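I moved apartments last month, from Gellilus to Grendthorpe, and since everything I own fits in one car I did it myself over a week. It took 7 trips. The two places are 36 miles apart by the back way, so I got to know that road better than I wanted to.

The first trips were boxes. I had packed the kitchen first, which was a mistake, as I then ate out of takeout containers for four days while the pans sat in the new place. The books went next. I put them in the smallest boxes I could find and they were still too heavy for the stairs. If I do this again I'll use grocery bags for books and save the boxes for clothes and bedding.

Packing the car got faster. By Thursday I had a system: heavy things flat behind the front seats, soft things on top, lamps last and wrapped in towels. The Ranjbar desk was the only piece I had to take apart. It has a bag of bolts taped under the top now, which is where they should have been the last time I moved.
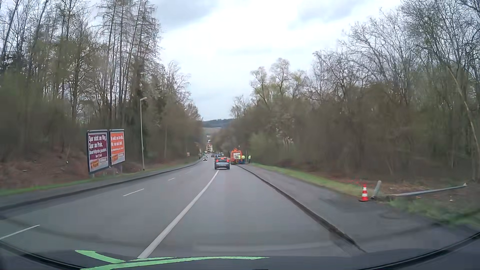
The slowest trip was the one with the desk. I left at 10 in the morning thinking the road would be quiet, and I had the desk legs sliding into the back of my seat every time I braked. There was an orange work truck on the right, with people in yellow standing by the roadside next to it, and a blue-grey hatchback in the lane ahead. I took it slow along there and used the time to think about where the desk should go. I had planned on the bedroom, but it ended up in the living room under the window - the bedroom wall has a radiator on it that I had forgotten to measure.

The odometer was at 2954 when I started packing. I had promised myself an oil check at 3000, and of course that came up during the second trip with a trunk full of plates. I did it two days later in the parking lot behind the new building. It was fine.

The last load was the Zostov vacuum, a mop, a bucket and the trash bags from the old place. Cleaning took longer than I had allowed for, mostly the oven. I handed in the keys at five and drove back with the windows down, as the bucket still smelled of bleach.

There are nine boxes left to open. One of them says "misc" on all four sides and I'm leaving it for the weekend.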